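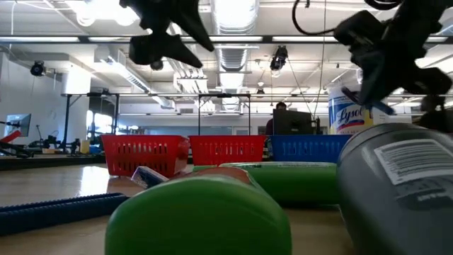
Issue 16

Come drive our arms and tell us which fingers you hate

Hi, I'm Shirin Naseri, and I look after the gripper trials at Virkard. I'm looking for people who'd like to spend an afternoon at a table with a pair of robot arms, sorting bottles and packets into plastic baskets and telling me what went well and what drove them up the wall. We pay for your time, there's coffee, and you don't need to know a thing about robots (if you do, come anyway, I'll find you something harder).

What are we trying to learn? We have 2 sets of fingers that we can't choose between. One set is called Ojeda and the other is called Jellow, and the people in my group have been arguing over them since February. Siamak Rashti swears by Ojeda for anything round and slippery. Ghazal Ebrahimi thinks Jellow is kinder to labels and soft packaging, and she's got a spreadsheet to wave at you if you disagree. I've stopped taking sides! What we need now is drivers who haven't already made up their minds, and that rules out pretty much everyone on my floor.

So, your afternoon. You sit down with a controller in each hand and the arms copy what your hands do. First there's practice time, as much as you like, and please use it, because everybody drops things at the start. Then you work through a set of 50 pickups with one kind of finger, take a break, and do the same set with the other. The objects are ordinary household stuff. A bottle lying on its side is a lot more annoying than you'd think, and a small packet flat on the table is worse, so don't get discouraged if you need a few goes at either one.

After each set I'll ask you some questions. Did you trust the grip? Did you find yourself slowing down, and where? Could you see what you needed to see? That last one matters to me a lot, as we're also comparing camera views. For part of the session you'll drive from the view on the arm, looking right past the fingers, and for the rest you'll have a view from the side of the table. Some people love the close view and some get a bit queasy with it. If you're in the second group just say so and we'll switch, no hard feelings, and you still get paid for the full session.
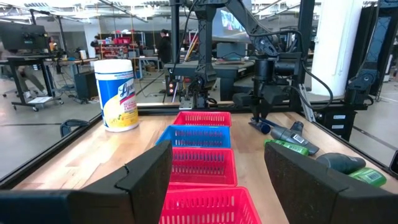 The baskets and bottles as one of the grippers sees them.

Who can sign up? Anyone 18 or over who can use both hands comfortably for a few hours with breaks. Left-handers, please, please write to me, I never get enough of you. Glasses are fine. If you've worked a packing line, a sewing machine, a crane or a lot of video games, mention it in your note, but it won't bump you up or down the list. The one group I can't take is people who've already driven either set of fingers for us or for our partners at Flollevlow. I know, I'm sorry, you were great.

A few practical things. It's a shared room with people working at other desks, so expect some chatter and bright ceiling lights. Wear whatever you like as long as the sleeves aren't floppy, and tie back long hair. Zohreh Shokri runs the safety talk when you arrive and she'll show you the stop button before you touch anything else. We record the arm movements and the camera views, and we ask you to sign a form about that. You can take the form home and read it first if you'd like.

We're aiming for 1,000 pickups before we decide which fingers to build more of, and sessions run through March 2026. Evening slots exist but they go fast.

To join in, send a short note to Rostam Ghasemi at the Virkard front desk with your name, which hand you write with, and the times of day that suit you. He does the calendar, and he's much better at answering mail than I am. He'll write back with a slot, directions and the form. If you need a step-free way in, or a taller or lower chair, tell him then and we'll have it ready.

And if you bring a friend, we'll book you back to back so you can compare notes on the way home (after the second one's done, please, or you'll spoil my results).

Shirin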